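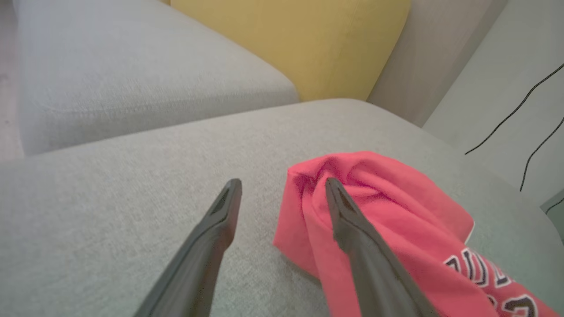 Red clothing bunched up on the seat.

Ellusel Replacement Seat Cushion Insert
Made by Irkutent

In stock
Ships rolled, in one carton
Cover not included

Overview

The Ellusel is a foam insert for sofa and armchair seats with removable covers. It goes inside the cover you already have. If your seat sags in the middle, slides forward, or keeps a dent after you stand up, the insert is usually the part that has worn out. The fabric often has years left in it.

The core is a single block of firm polyurethane foam. A layer of polyester wrap is glued to the top, bottom, and front edge, so the corners of the cover fill out and the front looks rounded. The back edge is left bare because it sits against the sofa frame and extra padding there makes the zipper hard to close.

Sizes

The standard insert is 27 inches wide. The long insert, for benches and one-cushion loveseats, is 32 inches wide. Both come in regular and deep versions. The wrap adds a little to every measurement and is meant to be squeezed down by the cover.

How to measure

Measure the cover, not the old foam. Foam that has been sat on for a long time shrinks and spreads, and it will give you the wrong numbers. Take the cover off, lay it flat, and measure from seam to seam. Do not include the piping.

If your cover falls between two sizes, order the larger one. It can be trimmed at the back edge with an electric carving knife or a long serrated blade. Mark the line with a felt pen first and cut in long strokes. Trimmed inserts can't be returned.

T-shaped cushions, which wrap around the front of the arm, need a custom cut. Use the order form for the Undik range, which is cut to a paper template you send in.

Firmness

We sell the Ellusel in medium and firm. Medium suits a seat that gets used in the evening for reading or television. Firm is the better pick for a dining bench, a sofa that doubles as a guest bed, or anyone who has trouble getting up from a low seat. Both feel stiffer in the first weeks and then settle. A cold room also makes new foam feel harder.

Fitting

Clear the seat, remove the old insert, and vacuum inside the cover. Crumbs and foam dust collect along the zipper and can jam it.

Unroll the new insert and leave it flat overnight. It may have a smell when first unpacked. Open a window and keep it out of the cover until the smell fades.

Fold the insert in half from side to side, push it to the far end of the cover, and let it open. Work the corners into place by hand through the fabric. A thin plastic bag over the insert helps it slide in, and you can pull the bag out once the foam is where you want it. Close the zipper slowly, pressing the foam back with your other hand.
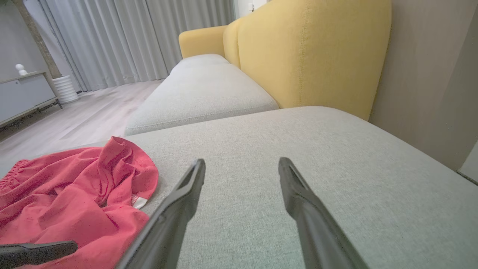 Care

Do not machine wash the foam. Wipe up spills on the cover right away, then take the insert out and stand it on edge to air. If liquid has reached the foam, press it with dry towels and leave it in a ventilated room until it is dry all the way through. Direct sun turns the foam yellow and makes the surface crumble.

Turn the insert over every 2 months. On a sofa with more than one cushion of the same size, swap them at the same time so the favorite spot doesn't wear out first.

Wash the cover as its own label says. Dry it fully before putting it back on.

Warranty and returns

The foam core is covered for 2 years against loss of shape in normal home use. The wrap is not covered. Unused, untrimmed inserts can be sent back in the original carton.

Goes with

Ghauri non-slip mat, for under the cushion
Ghauri inner liner, with zipper
Undik custom-cut insert

The medium version in the long size was out of stock in August and is available again. Page updated 2020-12-19.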